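I was the one who voted against the laundry arms. At the workshop in Dakcombe you get a vote if you pay dues and turn up, and I do both, so when Achilleas Alexiou stood up in November and asked for bench space for two arms and a walled table, I said what I thought. I have folded towels my whole life. It takes a few seconds and I can do it while I'm on the phone. I lost the vote and ended up helping with the wiring, which I suppose is how these things go.

So this is a progress report from a person who still isn't sold.

The build has cost $1060 on top of the arms themselves, which Achilleas already owned and has not put a price on in my hearing. That money went on extrusion for the enclosure, panels, cable duct, a power supply and then a second power supply after the first one hummed. Themis Giannakopoulos did the enclosure and it's good work. I have no complaint about the enclosure, except that you can't get an elbow past the corner posts when something drops behind the back baskets, and something always does.

My complaint is with the word "folds." Achilleas wrote "it folds laundry" on the sign-up sheet for open evening and I asked him to change it. A person hearing that pictures a dryer load going in and a stack coming out. What we have is a table where a towel gets put down by hand, the arms look for a corner, and then you wait. Picking a corner out of a crumpled heap is the whole job. Once both grippers have a proper corner, the rest is arm motion, and arm motion was solved long before any of us got involved.

We've been working on the purple towel this week. 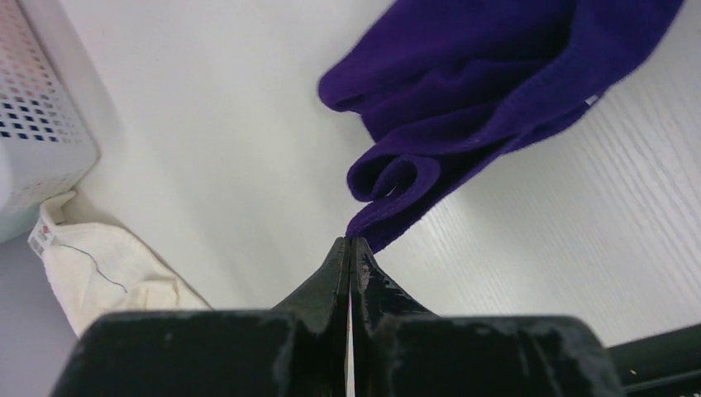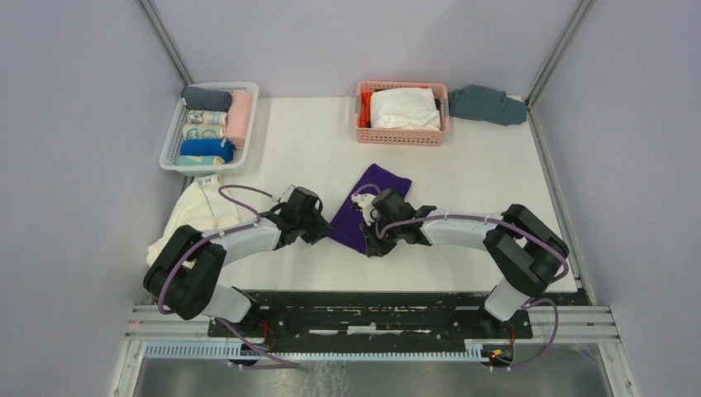
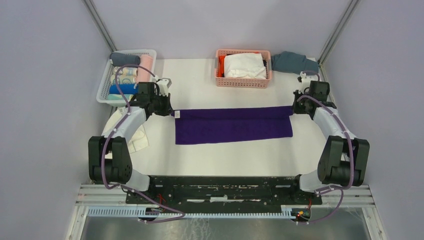 I keep a notebook next to the table and I'm strict about it. A run counts if nobody reaches in. Straightening the towel "just a little" is reaching in. So is nudging a basket, and so is restarting because the first grab looked unlucky, which is Pantelis Economou's specialty and he knows my feelings on it. By those rules our best stretch is 7 clean runs, with the same towel, starting from a heap that I dropped myself. Then we swapped in a shirt and I wrote "no" on the next line and went home.

The towel is an easy customer, is what I'm saying. It's thick and it has four plain corners. A shirt has sleeves and a collar and comes out of the basket in a different wad every time. Achilleas says the answer is more recordings and he wants 2000 of them before he'll judge it. Maybe he's right. I've noticed that the number he wants goes up whenever we get close to it, and I've told him so.

Some things I'll give them. The grip is much gentler than I expected. I was sure we'd be pulling threads by the end of the first evening, and I went over the towels afterward under the good lamp and couldn't find anything to gripe about. Routing the cables along the outside of the arms, which I argued against because it looks like a hospital, has made them very easy to get at. I swapped one over a coffee break.

And I don't hate the evenings. Imani Baptiste brings her actual laundry now, on the theory that test items should be real, and folds the rest of it at the next bench while the arms think. She's done with her basket every time before they finish one piece. I put that in the notebook too.

Next on the list is the finger pads, which I think are too slick for thin cotton. I've got a sheet of rubber left over from the drill press mat and I'm going to cut two sets, one smooth and one ribbed, and try both on a pillowcase. If the ribbed ones leave marks I'll post that. The sign-up sheet still says "it folds laundry," by the way. I crossed it out and somebody wrote it back in.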